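Pumia Workshop Desk, White
Sold by Gridonlow Office and Studio Fitout

Product code: 1593
Price: see the current price list, or ask for a trade quote on five or more
Availability: in stock, flat packed
Page updated 08/03/2022

Overview

The Pumia is a plain white desk for long rooms, studios and converted industrial spaces. It has a broad flat top with no raised lip, so paper, notebooks and drawings can run right to the edge. The top has a round cable grommet near the back, small enough that it doesn't eat into the working area.

We sell it mostly to design offices and small workshops that need a row of matching desks along one wall. It also does well as a single desk for somebody who wants a clear surface and keeps their filing somewhere else. There are no drawers and no modesty panel. If you need storage, pair it with the Lotex tall cabinet, listed further down.

Placing it against a wall

The desk is finished on all sides and can stand in the open, but most customers put the back edge to a wall. On face brick, leave a gap of 50 mm. Brickwork is rarely flush over the length of a desk, and the gap gives you space to feed a plug down behind the top. If your power comes down from overhead conduit, tell us when ordering and we'll include a longer cable tray at no extra charge.
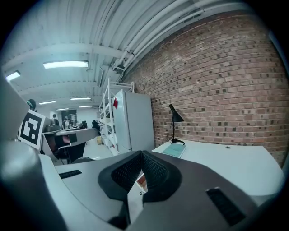 Lighting matters more in a deep room than people expect. Ceiling fixtures give a reasonable general level, but anyone seated facing the wall will be working partly in their own shadow. We suggest a desk lamp with a downward shade at each place, set toward the back of the top. A lamp with a small round base takes up very little room and can be moved for left-handed users. Lamps are not supplied with the desk.

Goes with

Lotex tall cabinet, white. Smooth front, no glass. The white is a close match for the Pumia top, though the two are made in different factories and you may notice a slight difference in strong daylight. Stand the cabinet at the end of a run of desks so the door doesn't open across somebody's chair.

Cheung cable tray. Screws to the underside of the top. Standard and long versions.

Assembly

Two people are recommended. Lay the top face down on the flattened carton, attach the frame, then turn the whole desk over together. Don't drag it by one end. Feet adjust by hand for uneven concrete. Tighten the frame bolts again after the first week of use.

Care

Wipe with a damp cloth and a little dish soap. Avoid abrasive creams and anything containing acetone. Ink will generally lift with methylated spirits if you get to it the same day. Coloured notebook covers can leave a faint mark if left sitting under a hot mug.

Delivery

Metro deliveries are to the ground floor. Orders over $2,000 are delivered free within the metro area. Stairs, lifts and regional addresses are quoted separately. Please check the cartons before signing, and note any damage on the driver's copy.

Enquiries

Trade orders and room layouts: Xiuying Su
Spare parts and warranty: Tsung-han Tam

The next shipment of the grey version is expected in October. Orders for grey can be placed now with a deposit.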